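Friday, 9:40 am – tagging notes, celebrity split stories 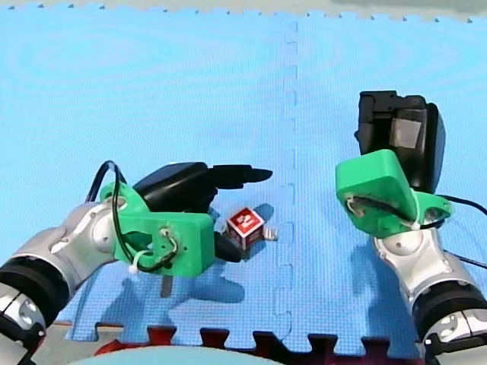
Second pass on the Fudetitz dump. 3477 gossip items in the set, 468 of them filed under breakup or divorce. Pulled 84 to read by hand before lunch. One would not open, so 83 read.

Main problem is still sourcing. The tagger marks "a source close to the couple" and "a friend of the singer" as the same thing. I want them split. A rep or a lawyer speaking on the record should be a third tag, and court filings a fourth. Okoro has the old tag list on the shared drive, do not use it, the codes overlap.

Second problem: reprints. The Zeletti divorce shows up again and again under new headlines, all going back to one magazine piece. The matcher misses it when the quote is cut in half. Dropped the match length and reran. Better, but it now joins two stories about different couples who used the same "we remain close friends" statement. Put the length back up for quotes that come from a joint statement.

"Living apart" should not count as "separated". Changed that in the word list. Same for "taking a break" – leave it as unclear unless a rep confirms.

Meltard export still drops the byline when there are two writers. Wrote to them again.

To do:
– reread the ones I marked unclear
– fix dates on stories updated after posting (the June batch is worst)
– ask who wants wedding items kept in, I would take them out

Stopped at 4:15 pm. Rerun is saved under the new word list, old one kept next to it.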